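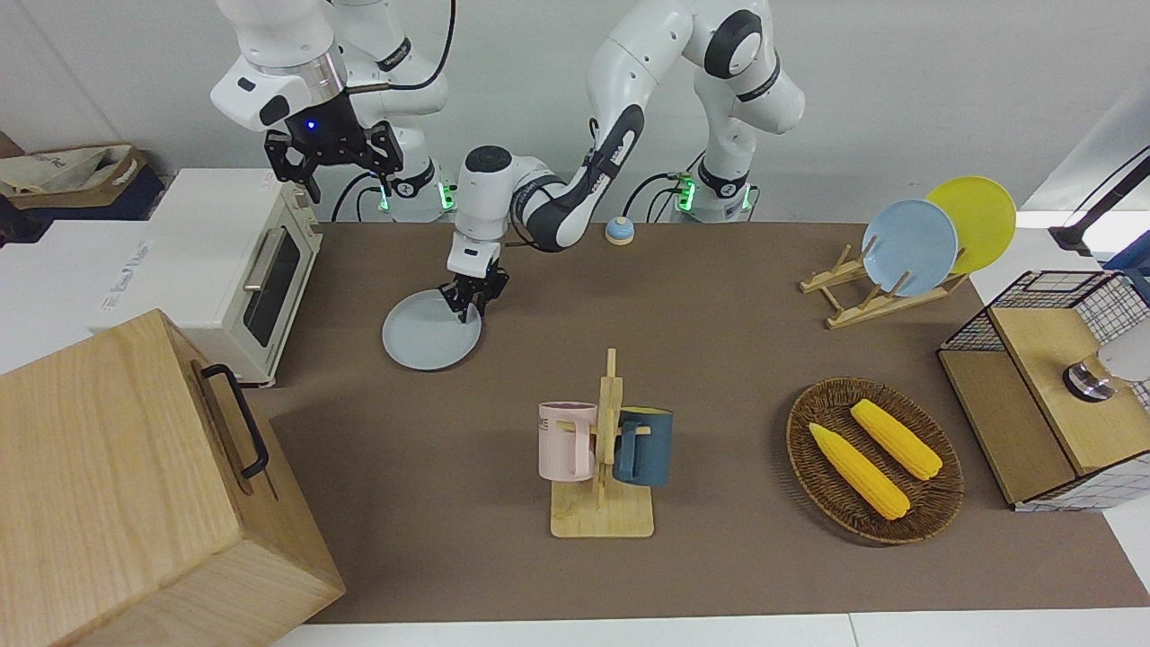 *슬라이드 1. 조리대 위: 토스터 오븐, 매트, 접시꽂이*

(화면 띄워 놓고 사람들 앉을 때까지 조금 기다리기. 물 한 모금.)

안녕하세요, Tanside 살림 모임에 또 왔습니다! 지난번엔 냉장고 얘기를 하다가 시간을 다 써 버려서 조리대는 시작도 못 했잖아요. 그래서 오늘은 냉장고의 냉 자도 안 꺼내려고요. 제가 꺼내면 말려 주세요.

오늘 할 얘기는 접시 자리예요. 정확히는 접시가 씻기고 나서 찬장에 들어가기 전까지 머무는 그 어중간한 자리. 저는 이 자리가 조리대에서 제일 다툼이 많은 땅이라고 생각해요.

## 매트부터

- 저는 조리대에 매트를 깔자는 쪽이에요. 갈색을 좋아합니다. 빵가루는 좀 묻히는데 밀가루는 확 보이거든요.
- 예전 집, 그 201호 살 때는 매트 없이 행주를 펴 놓고 썼어요. 행주가 밀리고, 접시가 같이 밀리고, 어느 날 아침엔 컵이 싱크대로 들어갔고… (여기서 너무 길게 가지 말 것)
- 매트 크기는 조리대를 다 덮는 것 말고, 손이 닿는 데까지만. 저희 집 싱크대 쪽 벽이 끝에서 끝까지 2268mm인데 전부 덮는 걸 샀다가 결국 가위로 잘랐어요. 자른 면이 지금도 삐뚤빼뚤합니다.

(매트 재질 질문 나올 수 있음. 둘둘 말아서 털 수 있으면 뭐든 괜찮다고 대답하기.)

## 접시꽂이 얘기, 오늘의 본론

화면 오른쪽 뒤에 나무 접시꽂이 보이시죠? 살이 비스듬하게 들어간 모양이에요. 저는 이런 걸 정말 좋아해요. 접시를 세워 두면 겹쳐 쌓을 때보다 꺼내기가 훨씬 편하고, 색이 보이니까 기분도 좋고요. 앞에 하늘색, 뒤에 샛노란색. 노란 접시가 뒤에서 쑥 올라와 있는 게 저는 왜 이렇게 좋은지 모르겠어요.

그리고 회색 도는 푸른 접시는 매트 위에 납작하게 놓여 있죠. 오늘 얘기는 딱 저 접시 얘기예요. 집집마다 저런 접시가 꼭 있어요. 꽂이에 들어가도 되고, 찬장에 들어가도 되고, 토스트가 올라가도 되는데 일단 매트에 누워 있는 접시.

제가 해 보고 괜찮았던 방법을 말씀드릴게요.

1. 납작하게 놓인 접시는 '지금 쓸 접시'로 친다. 쓸 일이 없으면 세운다.
2. 꽂이는 매트 뒤쪽, 한쪽 구석으로. 앞에 두면 도마 놓을 때마다 들었다 놨다 하게 돼요.
3. 꽂이를 꽉 채우지 않는다. 저희 집은 접시 여섯 장이 한계예요. 그보다 많아지면 그날은 제가 설거지만 하고 치우기를 안 한 날이에요.
4. 큰 접시는 뒤로, 작은 접시는 앞으로. 반대로 하면 작은 게 안 보여서 또 새 접시를 꺼내게 되더라고요.

나무 꽂이 관리법 물어보시는 분이 많은데, 저는 마른행주로 살 사이를 닦고 밤에는 창가로 옮겨 놔요. 그게 다예요. 기름을 먹이는 분들도 계시던데 저는 게을러서 한 번 하고 말았습니다.

저희 집에 있는 꽂이는 Nazarenko 중고 가게에서 거의 2000원 주고 데려온 거예요. 살 하나가 흔들려서 깎아 주셨는데 아직도 흔들려요. 그래도 씁니다!

## 토스터 오븐은 어디를 보고 있어야 하나

(슬라이드는 그대로 두기. 왼쪽을 가리킬 것.)

자, 크림빛 도는 흰색 토스터 오븐이에요. 제가 여기서 꼭 말하고 싶은 건 문 방향입니다. 문이 매트 쪽을 보고 있잖아요. 이러면 빵을 꺼내서 바로 옆으로 옮기면 돼요. 접시가 매트에 있으면 더 좋고요.

저는 몇 년을 오븐 문이 정면을 보게 두고 살았어요. 다들 그렇게 두니까요. 그런데 문을 열면 제 배 앞으로 열리고, 접시는 옆에 있고, 한 손엔 집게, 한 손엔 장갑. 방향만 옆으로 돌렸는데 아침이 훨씬 덜 정신없어졌어요. 다만 문이 끝까지 내려올 자리는 비워 두셔야 해요. 꽂이랑 오븐을 너무 붙여 놓으면 아무 소용이 없습니다.

참, 오븐 뒤랑 옆은 좀 띄우시고, 설명서에 적힌 간격을 꼭 보세요. 저는 Stimer라는 작은 타이머를 오븐 위에 올려놨다가 뜨거워진 걸 맨손으로 집은 적이 있어요. 그날부터 타이머는 벽에 붙어 있어요.

## 손잡이 달린 상자

앞쪽에 커다란 밝은색 나무 상자, 옆면에 검은 금속 손잡이가 있죠. 저는 손잡이 있는 상자를 편애해요. 당겨서 옮길 수 있으면 그 뒤까지 닦게 되고, 손잡이가 없으면 이사 갈 때까지 안 닦아요. 제 경험입니다.

- 상자 위에 뭘 올려 두는 습관은 조심하기. 저는 우편물이 쌓여요.
- 천 가방은 접어서 선반에. 뒤에 보이는 것처럼 종이 상자 위에 툭 올려 둬도 전 충분하다고 봐요. 예쁘게 거는 고리, 저는 세 번 떨어뜨렸어요.

(시간 모자라면 이 부분은 건너뛰고 바로 숙제로.)

매트 뒤쪽에 종처럼 생긴 조그맣고 동그란 것도 하나 있는데, 이런 작은 것들은 한 집에 하나쯤은 조리대에 살게 두자는 게 제 의견이에요. 저희 집은 Grarnine 시장에서 산 병뚜껑 따개가 그 자리예요. 다 치우면 저는 좀 허전하더라고요.

## 숙제와 질문

오늘 집에 가셔서 딱 하나만 해 보세요. 저녁 설거지 끝나고 매트 위에 누워 있는 접시를 찾아서 세우든지 넣든지 하기. 5월 모임 때 어땠는지 들려주시고요, 실패담 대환영입니다.

질문 받을 때 메모:

- 꽂이 없이 사는 집 → 마른 천 위에 엎어 두고, 자기 전에 찬장으로.
- 무거운 그릇 → 꽂이에 세우지 말고 눕혀 두기. 저는 뚝배기를 세웠다가 혼났어요.
- 식기세척기 얘기 나오면 다음 시간으로 넘기기. 저 그 얘기 시작하면 못 멈춰요.

(끝나고 의자 접는 것 돕기. 어댑터 챙기기!)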